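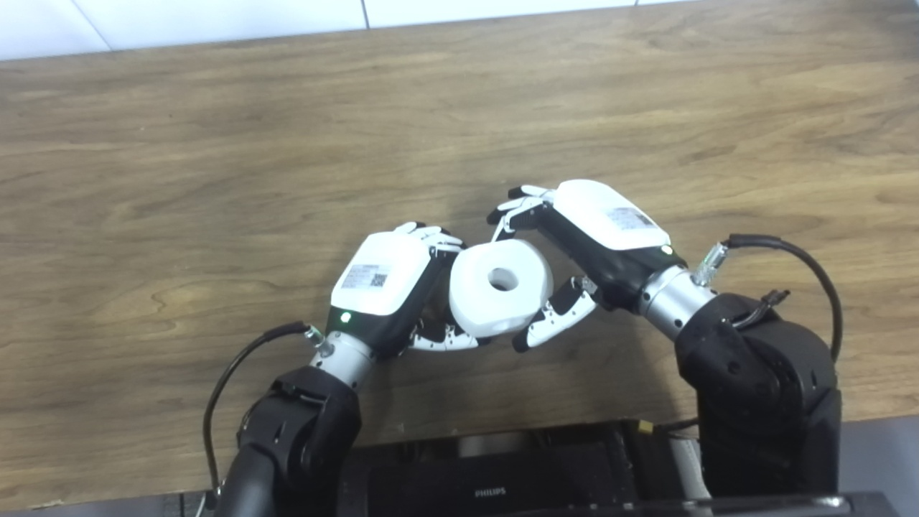

4.2 Two-handed handling of rolls

Claims that a robot can "do the housework" tend to rest on a small number of chores, and the chores are usually chosen by the people making the claim. We picked ours from a list kept by the Semlow house, a shared residence where two of the authors had already logged a month of ordinary work in April. Handling rolls came up on that list more often than we had expected: paper rolls moved from a cupboard to a holder, tape put away, a bag liner roll turned so that its loose end faced out. A person does these things while talking to someone else. For the robot they call for both hands, and the way the hands meet the object decides most of what follows. In Figure 5 a thick white roll is held between the two hands over a wooden table, with the thumbs nearly meeting below it and a narrow gap left between their tips. Neither hand reaches into the central hole, although many people would hook a finger there without thinking.

Figure 5. Two-handed hold on a white roll, seen from above. The bent fingers of the right hand come in from the upper side.

We ran 262 trials of the roll task under the Tautahi controller. A trial counted as a success if the roll was lifted, turned to the requested side and set down inside a marked area without a person stepping in. By that rule 150 trials succeeded. The result is better than the one we reported for folded cloth (Section 4.1), and it would be easy to present it as progress toward a useful home machine. We are reluctant to do so, for reasons that have less to do with the hands than with how success was defined.

First, the rule says nothing about the condition of the roll. Tamsin Tuhiwai, who scored the trials from video without knowing which controller settings were in use, kept a separate note of visible dents and crushed edges. Damage of this kind appeared in 113 of the trials, including many of those counted as successes. A squashed roll may still be usable. It may also stop turning on its holder, and then the chore has been handed back to the person in a slightly worse state than before. We know of few published scores for household handling that would register the difference.

Second, every trial began with the roll within reach of both arms on a clear patch of table. In the Semlow log, rolls were seldom found that way. They were behind other things, on a low shelf, or wedged upright between a box and a wall. The fixed start was our choice, made so that trials could be compared, and the price is that the hardest part of the chore was done by the experimenter before the clock started.

Third, a retry cost nothing. The controller was allowed to release the roll and take hold again as often as it liked within the time limit. Thanasis Zacharopoulos has argued during this project that retries should count as ordinary behavior, as people fumble too. We agree in principle — but a person who fumbles usually knows it at once, and the Tautahi controller often went on to the turning step with a hold that was already slipping. Most of the drops came at this point.

The shop-floor version of the task, run on a Saturday with the packing team at Trirkalen, changes the picture only a little. Rolls there arrive in the same position each time, which suits the robot, but the team already has a simple chute that does the turning and needs no controller at all. When we asked what they would want from a two-handed machine, the answer was clearing jams, a job we have not attempted. The Rakolex planner used for the reach in those runs behaved as it had in the house and is not discussed further.

What the roll trials support is fairly narrow. The hands can take a light, regular object from an open table and turn it over more often than they fail. Whether this amounts to doing a chore depends on who clears the table first and who looks at the roll afterward, and in our trials a person did both.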